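Why Do Clothes Come Back? A Study of Return Slips at a Small Mail-Order Store

Student project report
Sheena Rankin
Handed in 27/10/2023

Introduction

My aunt sends back about half of what she orders, and she is cheerful about it. She buys a blouse in two sizes, tries both on in front of the hallway mirror, keeps one and has the other taped up again before dinner. I grew up thinking this was simply how shopping worked. When we were asked to pick a project on buying and selling in everyday life, I found myself wondering what happens at the other end, when the package with the second blouse lands on someone's table.

I was lucky that Lanell, a clothing store in Festcombe that does most of its trade by mail, was willing to let me spend part of August with them. They sell mostly women's coats, dresses and knitwear, and they have kept paper return slips for as long as anyone there can remember. The slip is a half sheet with a few boxes to tick and two lines for comments. People tick a box (or don't), write something (or write a great deal, up the margin and over onto the back) and put it in with the clothes. After the refund is made, the slip goes into a shoebox. Before this project the shoeboxes had not been read for anything except refunds.

My main question was a plain one: what reasons do customers give for returning clothes? I also wanted to know whether the written comments told the same story as the ticked boxes, and whether there was anything a small store might do with the answers.

How I did it

I was given the slips from one spring season, which came to 1115 once I had taken out the ones that belonged to exchanges. I typed each one into a spreadsheet with the type of garment, the size, the box ticked and the comment word for word, spelling included. I left out names and addresses from the start, and the store asked me not to write down order numbers either, so I didn't.

I should say something about the boxes, as they shaped everything that followed. The slip offers "Size or fit," "Not as expected," "Faulty," "Arrived too late" and "Changed my mind." There is no box for "My husband already bought me one," though I found that comment more than once and would happily have added it.

Where a customer had ticked two boxes, I went by the one that matched the comment. Where there was no comment, I used the first box on the list. I know this is a weak spot in my method. It probably favors "Size or fit" a little, because that box comes first, and I come back to it further on.

Typing took me much longer than I had planned. I had set aside a week for it and used almost three. Part of the trouble was handwriting and part of it was that I kept stopping to read. I also spent two afternoons at the returns table watching how packages were opened and checked, and I talked with two of the people who work there. They asked to be left unnamed, so in this report they are "the senior packer" and "the junior packer."

What happens to a return

The packages come in with the Ginar carrier in the morning. Each one is opened, the slip is pulled out, and the garment is shaken, held up to the window and looked over for makeup, pet hair, perfume and missing buttons. The senior packer checks the underarm seams first and the collar second, always in that order, and she can do a dress in less time than it took me to find my pencil. If all is well, the garment is steamed, folded around a sheet of tissue and bagged again. If something is wrong, it goes on a rail at the back to be mended, marked down or given away.

In my reading beforehand I had come across a good deal about large warehouses, where returned goods move in bins from one station to the next. Lanell has a table, a rail and a kettle. I think the difference in size matters when we read general articles about returns, because so much of the advice in them assumes a building with loading docks. A small store has fewer steps to go wrong, but each step leans heavily on one person's eyes and memory.

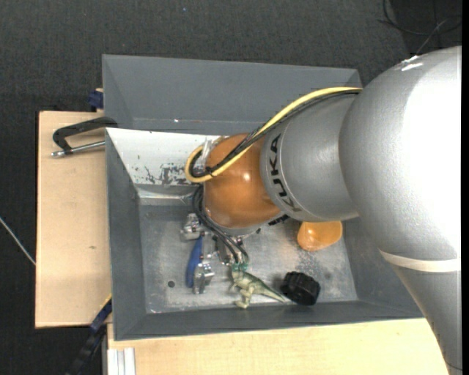 Figure 1. KUKA arm over a gray bin.

The junior packer told me that the part of the work she likes least is the phone call when something has come back worn. She said people are rarely dishonest about it. They wore the dress for an evening, decided it pinched, and truly felt that a dress that pinches ought to go back. I thought that was a generous way to see it, and after reading so many slips I am inclined to agree with her.

What the slips said

Of the 1115 slips, 772 gave size or fit as the reason. That is a little over two thirds, and it was a bigger share than I had guessed. Another 131 had no box ticked and no comment at all. The rest were spread over the other four reasons, with "Not as expected" well ahead of the others and "Arrived too late" hardly used.

I had expected the fit problem to be mostly about things being too small, and with dresses it was. With coats it went the other way. Coat after coat came back as too big, too wide in the shoulder, or "fine on my sister." When I sorted the coats by maker, a good many of these turned out to be from the Strömberg line, which Lanell carries in four colors. The senior packer was not surprised in the least. She told me the Strömberg coats are cut to go over a thick sweater, and that she says so to anyone who calls, but that the catalog doesn't mention it.

The comments under "Not as expected" were nearly all about color. Green was the worst offender. One customer wrote that she had ordered moss and received pond. Another sent back a cardigan with a scrap of yarn pinned to the slip, to show the shade she had been hoping for, and I found the pin the hard way.

"Changed my mind" was the most interesting box to read, even though few people used it. I had imagined these would be the carefree returns, like my aunt's. Several were very touching instead. A funeral had been moved. A daughter had called off a wedding. One person wrote simply that she had been offered a coat by a friend who no longer needed it, and that she felt she should wear that one. I am not sure any store could or should try to prevent such returns, and I was glad to see from the replies stapled to a few of them that Lanell had written back kindly.

Boxes and comments compared

The second thing I wanted to find out was whether the comments agreed with the boxes. Mostly they did. But within the size and fit group there was a set of comments that were really about something else. "Too long" might mean the hem was wrong for the customer's height, or it might mean that the picture in the catalog showed it at the knee and it arrived at mid-calf. The first is a matter of size and the second is closer to "Not as expected." I tried to separate these and gave up after an afternoon, as I kept changing my mind about the same slips. With a second reader it would have been possible to compare our choices, and I would do it that way if I started over.

It was also clear that customers use the comment lines to talk to the store about all sorts of things. They praise the tissue paper. They ask after the previous owner. They want to know when the wool skirts will be back. I had no column for this in my spreadsheet and had to add one, which I called "Chat," and it filled up faster than I expected.

Weak points

The slips cover one spring in one store, and spring is when people buy dresses for events. An autumn sample would have more coats and knitwear in it, and the balance might look quite different. I have already mentioned my rule for slips with two ticks. I also had no figures for how many of each garment were sold, so I can't say that a given coat is returned more often than another, only that it turns up on more slips. If the Strömberg coats are simply the best sellers, that would explain part of what I saw. I asked whether I could have the sales figures, and the store preferred to keep them private, which I understand.

Then there are the people who don't fill in the slip. A blank slip could be a hurried customer or an annoyed one, and I have no way to tell.

Suggestions for the store

I was asked to end with something practical. My first suggestion is a line in the catalog about how the Strömberg coats are cut, in the same words the senior packer uses on the phone. My second is to give the actual length of each dress in inches beside its picture. I would also split the size box into "Too small," "Too large" and "Wrong length," and put the boxes in a different order on each new print run, so the top one doesn't always get the lazy tick. For the greens I have no real remedy, but a small yarn or fabric card, sent on request for the price of a stamp, might please the kind of customer who pins things to slips.

Lanell has said the length measurements will go in the next catalog, and they are thinking about the rest.

Thanks

I want to thank everyone at Lanell for their patience, for the table space and for a truly unreasonable amount of tea. Thank you to the two packers, who let me get in their way for two afternoons and answered every question. And thank you to my aunt, who read the first draft, corrected my commas, and has asked me to state that it is less than half - much less - and that she always irons before sending back.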